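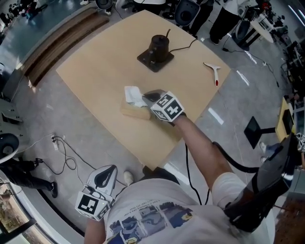 Right gripper with its tip touching a tissue, with the marker cubes on both grippers turned up toward the head camera.

Tooling update: pose tracking and segment labels in Parka

The June release of Parka changes how gripper poses are recovered from hand-held recordings. Until now the pipeline solved each marker cube one face at a time and kept the face with the lowest reprojection error. That works when a face is square to the camera. It works badly when two faces are seen at a steep angle, as the best face can switch from one image to the next and the estimated pose jumps with it. Downstream, the policy sees a twitch in the wrist that no arm made.

The new solver, written by Doina Georgiou, treats the cube as one rigid body. All corners from all detected faces go into a single optimization, and the cube geometry comes from a per-unit calibration file. Face switches no longer matter because there is no face to switch to. In the Imstead test set the largest remaining jump between consecutive poses is 2 mm, and it happens where the cube leaves the view and comes back. Users with older calibration files need to run the converter once. It does not overwrite the source file.

Left and right are now assigned by marker ID only. The earlier fallback, which guessed the side from image position, has been removed. It failed whenever the hands crossed, and it failed silently.

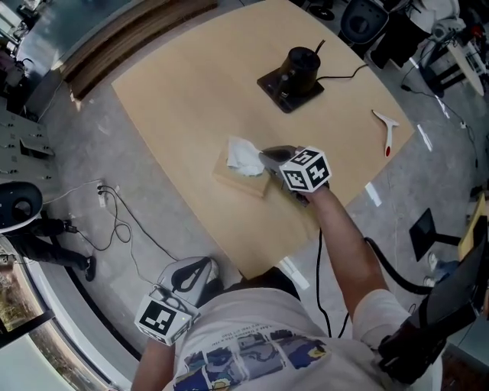
Deformable items are still the weak point on the labeling side. Nijs, our segmenter, splits a recording into reach, grasp, move and release, using jaw width as the main signal. A rigid block gives a clean plateau in jaw width. A tissue gives almost nothing, as the jaws close nearly all the way whether or not they hold anything. In the last batch Nijs marked a good share of tissue pulls as empty grasps, and the planner then learned to skip the move phase after them.

Aldana Medina has added a second signal from the gripper cameras: a small classifier that looks only at the region between the jaws and returns held, not held or unsure. It was trained on more than 500 hand-labeled clips. Where jaw width and classifier disagree, Nijs now writes both values and sets the segment to review – it does not pick a winner. Expect the review queue to grow for a while.

Two known problems remain. The classifier has trouble with white objects under strong overhead light, and exposure on the gripper cameras is still automatic. A fixed exposure profile is being tested on the Doltthorpe machines. Separately, clock offset between the head camera and the gripper cameras is estimated once at the start of a session. On sessions longer than 35 minutes the drift is large enough to shift a grasp boundary by a few images. The next release will estimate it again at every segment boundary. 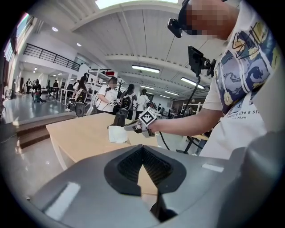 Paper cup in the jaws of one gripper, from the camera on the other.

Views like this also feed the cross-check tool, parka verify. It takes the pose of each gripper from the head camera, predicts where the other cube should appear in the gripper camera, and compares that with the detection. A residual above 9 pixels flags the recording. The check needs at least one face visible, so it reports no result for stretches where the hands are far apart, and those stretches should not be read as passing.

Release notes and the calibration converter are in the usual place on the Imstead server. Please file segmenter bugs under Nijs and pose bugs under Parka, with the session log attached.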